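3/9/25

오늘은 한국어로 길게 쓰기로 했다. 지난주 일기는 반이 스페인어였고, 그러면 연습이 되지 않는다. 사전을 옆에 두고 천천히 쓴다. 틀린 곳이 있어도 내일 고치겠다.

아침에 비가 조금 왔다. 기숙사에서 실습동까지 걸어서 갔다. 버스를 타면 7분이지만 요즘 계속 앉아서 일하기 때문에 걷고 싶었다. 편의점에서 삼각김밥을 샀는데 비닐을 또 잘못 뜯었다. 한국에 와서 두 번째 학기인데 김이 아직도 반은 비닐 안에 남는다.

우리 수업의 이름은 '로봇 조작 프로젝트'이고, 우리 조의 이름은 트리로라(Trirora)다. 이름은 내가 지은 것이 아니다. 첫 시간에 민재가 칠판에 썼고, 다른 의견이 없어서 그대로 되었다. 우리 조의 과제는 투명한 물체를 그리퍼로 잡는 것이다. 다른 조는 나무 블록이나 종이컵을 골랐다. 우리는 조금 어려운 것을 해서 좋은 점수를 받자고 했다. 그때는 투명한 물체가 얼마나 어려운지 잘 몰랐다.

오전에는 손목 카메라의 노출을 맞추었다. 서연 씨가 노트북 앞에 앉고 나는 물체를 옮겼다. 값을 낮추면 천장의 등은 작아지지만 그리퍼의 손가락까지 어두워진다. 값을 높이면 손가락은 잘 보이는데 물체 위의 흰 점이 커진다. 프로그램은 그 흰 점을 물체의 모서리라고 생각한다. 그래서 로봇이 모서리가 아닌 곳으로 가려고 한다. 서연 씨는 이것을 보고 "얘가 형광등을 잡으려고 하네"라고 했다. '얘'라는 말을 로봇에게 써도 된다는 것을 오늘 배웠다. 나는 지금까지 계속 '그것'이라고 했다.

오후에 교수님이 잠깐 오셨다. 교수님은 화면을 오래 보시고 나에게 물으셨다. "프리에토 씨, 이 화면에서 물체가 어디까지입니까?" 나는 손가락으로 테두리를 따라서 그렸다. 교수님은 다시 물으셨다. "왜 그렇게 생각했습니까?" 나는 대답을 빨리 하지 못했다. 사람의 눈에는 쉽게 보이는데 이유를 말하려니 한국어로도 스페인어로도 어려웠다. 결국 "테두리가 어둡고, 밝은 줄이 끊어지지 않고 이어집니다"라고 했다. 교수님은 고개를 끄덕이시고, 그러면 프로그램도 그것을 찾게 하면 되겠다고 하셨다.

그 뒤에 우리는 방법을 바꾸었다. 전에는 물체 전체의 모양을 찾으려고 했다. 이제는 어두운 테두리만 먼저 찾고, 그 안쪽은 모두 물체라고 정한다. 안에 비치는 것은 읽지 않는다. 민재는 이것이 너무 단순하다고 걱정했지만, 나는 단순한 것이 좋다. 보고서에 쓸 때 문장도 짧아진다.

저장한 화면은 오늘까지 모두 1620장이다. 많이 흔들린 것도 지우지 않았다. 로봇은 움직이면서 보아야 하니까 흔들린 화면도 필요하다고 민재가 말했다. 나는 저녁 먹기 전까지 테두리를 표시하는 일을 했다. 오늘 표시한 것은 325장이다. 마우스를 너무 오래 잡아서 손목이 아프다. 하다 보면 이상한 기분이 든다. 투명한 것을 하루 종일 보고 있으면 그 안에 방이 하나 더 있는 것 같다. 천장도 있고 바닥도 있는데 모두 휘어져 있다. 로봇의 팔 같은 검은 그림자도 그 안에서 굽어 있다.

한 장은 일기에도 붙인다. 발표 자료의 첫 페이지에 쓰고 싶은데 아직 조원들에게 물어보지 않았다.
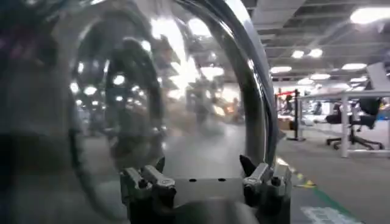 손목 카메라 화면. 왼쪽이 투명한 물체이고, 어두운 테두리가 두 손가락 사이로 내려온다.

이 화면에서 내가 제일 좋아하는 것은 테두리 위의 은색 빛이다. 오늘 교수님께 말씀드린 '밝은 줄'을 여기에서는 쉽게 찾을 수 있다. 그런데 서연 씨에게 보여 주었더니 서연 씨는 물체보다 흰 등을 먼저 보았다. 물체 위에도 둥근 빛이 있고 오른쪽의 진짜 천장에도 둥근 빛이 있어서, 처음 보는 사람은 조금 헷갈린다고 했다. 맞는 말이다. 발표에 쓰려면 테두리에 색을 칠한 것도 옆에 놓아야겠다. 바닥의 초록색 선도 휘어 있지 않아서 비교하기에 좋다. 선은 똑바른데 물체 안의 바닥은 휘어져 있다고 설명하면 될 것 같다.

저녁은 학생 식당에서 먹었다. 제육볶음이었고 밥을 더 받았다. 먹으면서 발표를 나누었다. 민재가 방법을 설명하고, 서연 씨가 결과를 설명하고, 나는 서론을 맡았다. 서론은 길이가 90초다. 짧지만 외워서 해야 한다. 나는 '투명한'과 '분명한'의 발음을 자꾸 섞는다. 연습할 때 "분명한 물체는 로봇에게 어렵습니다"라고 말해서 두 사람이 많이 웃었다. 나도 웃었지만 발표 날에는 그러면 안 된다.

서연 씨가 종이에 발음을 크게 써 주었다. 투, 명, 한. 종이를 책상 앞 벽에 붙였다. 룸메이트가 이것이 무슨 뜻이냐고 물어서, 우리 조의 가장 큰 문제라고 했다.

옆 조 클리사르(Clisar)의 이야기도 조금 쓴다. 그 조는 나무 블록을 잘 잡는데 놓는 것을 못 한다. 블록이 언제나 조금 돌아간다고 한다. 나는 내심 우리만 힘든 것이 아니라서 마음이 편해졌다. 이런 마음은 좋은 마음이 아닌 것 같지만, 일기니까 쓴다. 대신 그 조의 지훈이가 육각 렌치를 찾을 때 내가 같이 찾아 주었다. 렌치는 공구함의 다른 칸에 있었다.

밤에 어머니와 통화했다. 어머니는 로봇이 아직도 아무것도 안 잡았냐고 물으셨다. 나는 잡는 것보다 보는 것이 먼저라고 설명했다. 어머니는 "데메트리오, 너도 어릴 때 유리문에 부딪혔잖아"라고 하셨다. 기억이 난다. 이모 집의 문이었고, 이마에 혹이 크게 났다. 문이 너무 깨끗했다. 나중에 이모가 문에 스티커를 붙이셨다. 노란 물고기 스티커였다.

통화를 끝내고 생각했다. 우리도 물체에 스티커를 붙이면 문제가 금방 풀린다. 하지만 과제의 규칙에 물체에는 아무것도 붙이지 말라고 되어 있다. 규칙을 다시 읽어 보았는데 정말 그렇게 쓰여 있었다. 조명을 바꾸는 것에 대해서는 아무 말이 없다. 그러면 천장의 등을 반만 켜고 해 보아도 되는지 교수님께 메일로 여쭈어 보려고 한다. 메일은 벌써 썼지만 아직 보내지 않았다. '여쭈어 봅니다'가 맞는지 '여쭙습니다'가 맞는지 서연 씨에게 먼저 물어야 한다.

지난 11월에 처음 이 실습실에 들어왔을 때는 로봇의 비상 정지 버튼이 어디에 있는지도 몰랐다. 그때 쓴 일기를 오늘 다시 읽었다. 문장이 전부 '나는'으로 시작한다. 지금도 많지만 조금 줄었다.

내일 할 일. 테두리 표시를 계속한다. 서론 원고를 고친다. 메일을 보낸다. 손목에 붙이는 파스를 산다. 빨래도 해야 하는데 세탁기가 비어 있으면 하겠다.

열두 시가 넘었다. 불을 끄고 '투명한'을 열 번만 말하고 자겠다.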